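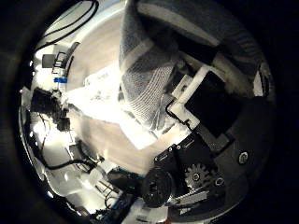 I finally had a proper go at the sorting this month, and I'm rather pleased with myself! The knitted bits came first, mostly because grey ribbing shows every speck of fluff and I can't bear putting it away like that. Elvia Ayala swears by folding knits over once and then rolling them (never hangers, she's very firm about this), so that's what I'm trying until September. Paper was next, and I got through 400 sheets of old Buvance patterns, keeping five.
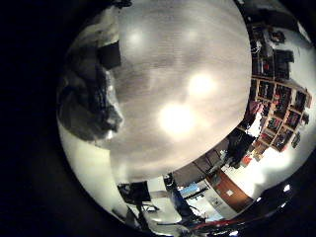
Cubbies are my favourite sort of storage, I must say. Square ones especially, as you can give each a job and then stick to it, or at least mean to. Mine go yarn at the bottom, patterns in the middle, and whatever Declan Kershaw has lent me at the top so I remember to give it back. Boxes and cables are still waiting, and I'm dreading the cables.

If anyone in Cundville wants the spare patterns, drop me a line before the next newsletter. Two bags are already promised to Araba Boateng.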